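Learn > Places > How Towns Work > Visiting an Old Walled Town

What is a walled town?

A walled town is a town with a thick stone wall built round its edge. The wall kept enemies out. It also let the town collect a tax, called a toll, from traders at the gates.

Caststead is a walled town on the River Esov. Its wall was begun in 1268 and has 22 towers. Visitors may walk along the top between May and the end of autumn. The full walk is 592 metres long.

Why are the streets narrow?

Land inside a wall was limited. Houses were built close together, and upper floors often stuck out over the street. Narrow streets also gave shade in summer.

Where did people eat?

Travellers ate at inns near the gates. Most brought their own knife and used a spoon or their fingers. Table forks were rare in this part of the world until much later.

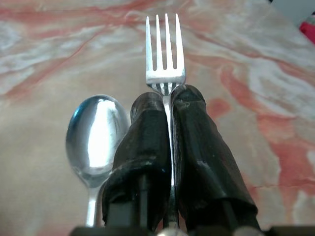 A dinner fork with four tines. The tines are the points.

What is a toll house?

A toll house is where the gatekeeper worked. The one at Bindarard Gate is now a small museum. Children under 6 go in free.

Word list
Rampart: the walkway on top of a wall.
Toll: money paid to pass through.

Page checked September 2018

This site uses cookies. By carrying on, you agree to our use of them. OK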